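Why Is a Tabletop Made of Strips?

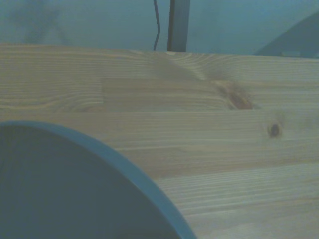

Pale strips of wood, side by side, with the grain running along them.

A tree trunk is round, but a table has to be flat and wide. One way to make a wide top is to saw the wood into strips, put glue on the edges and squeeze them together until the glue dries. Then the top is sanded smooth.

The lines in wood are called grain. They come from the rings a tree grows, usually one each year. Where a branch once grew, the lines bend and swirl around it.

Look at a wooden table at home. Can you find where two strips meet?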